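Memthorpe Code

The Memthorpe Code is a set of good practice rules for robot cells that take apart or rebuild desktop computers. It was drafted at the Stidora repair works under Rok Softić and is named after the village where the works stands. It is not a formal standard and has no legal force.

The code covers cells in which one collaborative arm works on an opened chassis. Part 2 deals with layout. The chassis must lie on its side with the side panel off, and small parts must be kept in a fixture on the same table, within reach of the arm. Each part type has its own pocket or slot - mixed trays are not allowed.

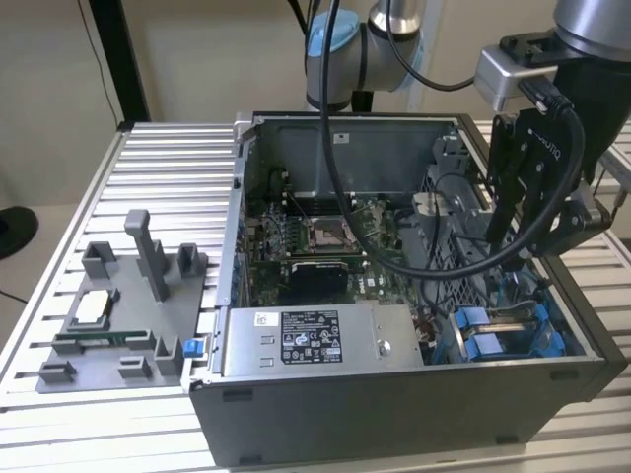
Collaborative arm with two-finger gripper over an opened desktop chassis; parts fixture at left.

Part 3 deals with handling. Grip force on bare boards is limited to up to 415 grams, and a processor may be held only by its edges. An empty socket must not be crossed by a loaded gripper. Cables on the arm are to be checked for snagging at the start of each shift and after every 1,000 cycles.

Part 4 requires a written log of dropped or damaged parts. The first edition had 204 clauses, many of which were merged after trials at Urstead. A shorter form, the Witkowska list, is used for training and leaves out the clauses on record keeping.

See also: Urstead trials; Witkowska list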